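Harvest Day at Surlow College: Student Project Report

Our group studied how the college marks Harvest Day each August. The first event drew 230 people to Neves Hall. Last year it drew 400 – students, staff and families from the neighbouring towns.

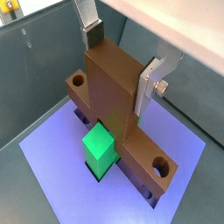

Figure 1. Brown cross-shaped block between the gripper fingers.

We read the old programmes in the library and interviewed four former organisers. Most remembered the choir and the speeches. The colour guard was dropped when the ceremony moved to Thursday.

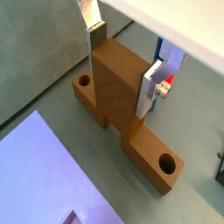 Laurinda Carrilho

Two programmes are missing, so our list of speakers has gaps.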